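Florville workshop, bench 2
September 2026

Entry on the cable sorting trials. The question put to this bench is whether a two-arm station can take over the tidying of loose leads at the close of a shift, a chore at present done by hand. The Riller parts list was used without change. Since the June entry the station has logged 529 attempts, of which 353 were accepted under the Pustura criteria. An attempt is accepted when the lead is released inside the correct basket and no other lead is moved with it.

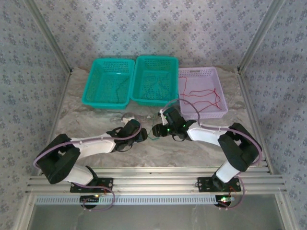
Bench 2, both arms over the work surface. Dark cables in the teal baskets, red wires in the lavender one.

Of the rejected attempts, 116 were attributed to tangling – the gripper closed on one wire and lifted several. Thin wire remains the weak point. Thicker cable is handled acceptably, though slowly, and a person would still finish sooner. The Somogyi office has asked for a recommendation on unattended use. None can be given at this stage.

Next: repeat with single wires only, up to 800 attempts in total. Arm speed to remain unchanged. Check the purple cable at both elbow joints before restarting.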